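Search the archive Go Advanced

Re: [household-list] Seasoning a pan again after rust
October — posted by Yesenia Ríos

Dear all,

I answer to Berwyn's message from this morning, because I had the same problem last winter and I made most of the mistakes already.

> Berwyn Landeg wrote:
> I inherited 2 iron pans from my aunt in Dredonside. Both have
> orange rust on the inside and one has a sticky brown layer on
> the outside. Do I have to sand them? My neighbor says to use
> vinegar overnight but I am afraid to ruin them. Also which oil?
> I have read so many opinions that I can't decide.

Please do not leave them in vinegar overnight. I did this with a small pan and in the morning the surface was gray and rough like a cat's tongue. Half vinegar and half water, thirty minutes, then look. If there is still rust, scrub with steel wool and put it back for a short time. For light rust I would not use vinegar at all, only steel wool, hot water and patience.

The sticky layer is old oil that was put on too thick. It is ugly but it is not dangerous. Coarse salt and a little oil, rubbed with a rag, takes away a good part of it. What stays after that can stay, if it is only on the outside.

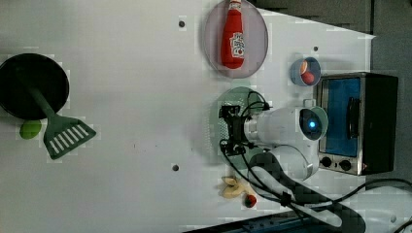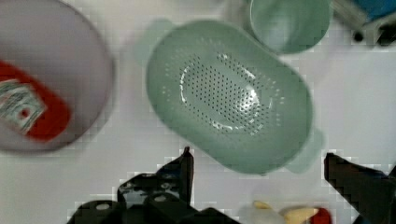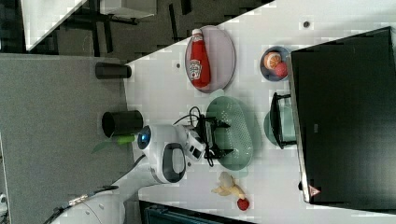 Kitchen things on the table.

About the oil: I used flaxseed the first time, since every website praised it, and after two months it came off in small flakes. Now I use plain canola. The important part is to wipe it off again until you believe there is nothing left — there is always something left. Then upside down in the oven for one hour, as hot as the oven goes, and leave it inside until it is cold. I repeat this two or three times. Open a window and tell the other people in the house, my smoke alarm is very sensitive.

For the first weeks I would not cook tomatoes or anything with lemon in it. Onions are good, pancakes are good. Eggs you can try later. Mine needed until spring before an egg came out in one piece, and even now it depends on the day.

One question from my side. The hardware store in Brondton has stopped selling the fine steel wool, and they offered me a Zondik scrubbing pad in its place. Has somebody used it on iron? The package says it is safe for all metals, but I would like to hear it from a person.

Berwyn, if you find a number or letters on the bottom of the pans, please write them here. I am curious how old they are.

Kind regards,
Yesenia

Recent in this list
Re: Wooden spoons that smell of garlic
Lids that fit more than one pot
Drying herbs without an oven (17 replies)
Re: Re: Kettle with hard water
Old messages, page 316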